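12 mars 2022. Visite chez Vallard, site de Drilholm

Arrivée par le quai de livraison, badge, casiers, café. Le groupe passe d'abord par la salle d'essais, puis par l'atelier tissu. Noté au vol, à remettre au propre avant la réunion de juillet.

Salle d'essais : bras Dhanial sur table, cycle de prise et dépose sur pièces rigides. Rien de neuf pour nous, à part le changement d'outil, plus simple que le nôtre. Ils annoncent 3 000 cycles entre deux contrôles des doigts. Demander la procédure de contrôle, le chiffre seul ne nous sert pas.

Atelier tissu : plus intéressant. Les prises sont enregistrées à la main avec une pince à deux doigts, puis rejouées sur le bras. Ils ont environ 700 prises exploitables sur le textile. Le tissu imprimé est gardé exprès, pour ne pas travailler seulement sur de l'uni.

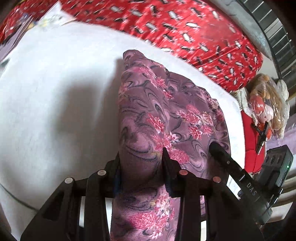 *Notes : le responsable essais préhension, atelier Trarkero*

Tissu à fleurs plié dans la longueur, posé sur un drap blanc, doigts noirs de part et d'autre. L'étoffe fronce là où elle est pincée. Chez nous, sur ce genre de pli, on descend trop bas et on attrape le support avec. À reprendre : approche plus haute, fermeture plus lente, essayer aussi le doigt ajouré (le nôtre est plein).

Questions posées :

- Effort de serrage : pas mesuré pendant l'enregistrement, seulement l'ouverture. Dommage.
- Étalonnage : refait à chaque changement de doigts.
- Tri des prises ratées : manuel, une personne relit tout.

Pas eu de réponse sur l'usure des embouts. Relancer par mail.

À faire : commander une paire de doigts ajourés, refaire notre série de 104 plis avec l'approche haute, comparer avec le cahier précédent. Vérifier si le format de leurs fichiers passe dans notre outil de relecture.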